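Home Forums > Bedrooms & Linens > Guest room bed: bare mattress pad look, or am I a monster

joshi_j
Started this topic

Settling an argument. We have a guest bed with a white quilted mattress, diamond stitching, perfectly decent. My sister-in-law Kusum is coming for 11 nights and I have been informed that the bed "isn't made." I say it's a bed with a blanket on it. What more does a person want from a rectangle?

Items in play: one long twisted bolster in cream, one orange and yellow cartoon blanket, one beige cushion with writing on it, and a tile floor that is freezing from now until spring. No fitted sheet at present. The fitted sheet is a Wimora and it shrank in August, and it now fits a mattress belonging to a smaller family.
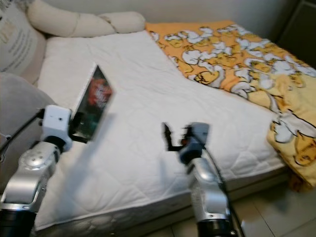

Guest bed as of this morning. Bolster stays, blanket negotiable.

So: sheet first, obviously, I'm not an animal. But do I need the whole layered business on top? And does the bolster go behind the pillows or in front?

tinroof_dale

You need a sheet and a pillow. Everything else is for magazines. I have slept on a door.

marigold_9

Dale, with love, your door is the reason people don't ask you about bedding.

joshi_j, bolster goes at the back, against the wall, right where you have it. Standard pillows in front of that, small one last. The wrinkles in the top of that mattress will mostly disappear once you get a sheet on that actually pulls tight. Measure the depth before you buy! That side looks thick to me, and half the sheets sold as "deep pocket" are nothing of the kind.

quillfeather

Disagree on the bolster. A twisted one at the back just slides down behind the pillows and you spend the night with a lump at the top of your skull. Put it at the foot, or on a chair, or in the yard. I had a Bisht one that cost me 40 dollars and it has been a draft stopper ever since. Best draft stopper I've owned.

marigold_9

It can't slide down behind anything if it's against the wall. Where is it going to go, into the wall?

quillfeather

Mine found a way.

joshi_j

The depth is 11 inches, I have now measured it twice, the second time because I didn't like the first answer. And the bolster is staying on the bed because I paid for it and I want it seen.

More important. Kusum Bhatia is a serious woman. She irons pillowcases. Do I leave out the blanket with the lazy egg yolks on it? It's the warmest one we own. The alternative is a gray wool thing from Jander that feels like being hugged by a doormat.

oldpantry

Leave the eggs. If she's cold at 3 a.m. she will not care what's printed on it. I'd fold it in thirds across the bottom of the bed so she can pull it up or kick it off. At the moment it's heading for the floor, and on tile it'll pick up every crumb and hair you own.

tinroof_dale

I like the eggs. I would stay at this house.

marigold_9

Nobody invited you, Dale. But yes, keep the eggs. Put a plain cover under them so there's some calm in the room. White or gray, nothing with a pattern.

joshi_j

Update for those following along, which I believe is four people.

New sheet ordered, Fokari, 200 thread count. The store also had a 900 thread count one and the saleslady looked at me with real sorrow when I put it back. I've had those before and it's like sleeping in an envelope.

Meanwhile I tried the pillow arrangement. Bolster at the back as instructed. Then the small gray pillow with the bear face on it goes in front of the regular pillows, once I find the regular pillows. The bear has pink cheeks and, I feel, sets a friendly tone.
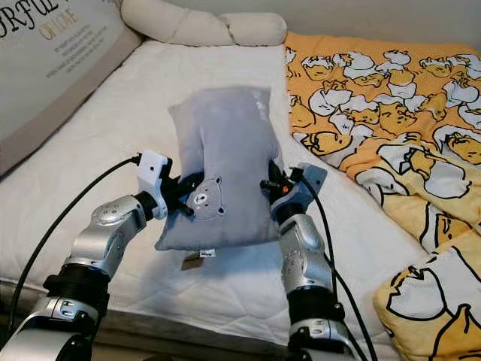

My husband thinks a bear plus eggs is one animal product too many and wants everything with a face on it out of the room. I told him he is welcome to sleep in there and stare at a blank wall. He said he might. Talks are ongoing.

quillfeather

Bear, yes. Bear and eggs together, hmm. That's breakfast in the woods. I'd pick one. And wash the bear first, whichever way you go, small pillows are disgusting and people forget they're washable. Read the care label though, I flattened one by guessing.

oldpantry

Seconding the care label. Dry it low with a couple of clean tennis balls if the label lets you.

marigold_9

Both. It's a guest room, she's there under two weeks, and she'll talk about the eggs for years. But buy a rug for that floor. Any rug. Bare feet on tile in the morning is what she'll really hold against you.

joshi_j

Rug. Fine. I went in asking about a sheet and I'm leaving with a rug.

Quill, the bear's going in the wash tonight. Dale, what size was the door?

tinroof_dale

Standard interior. No sheet fits it.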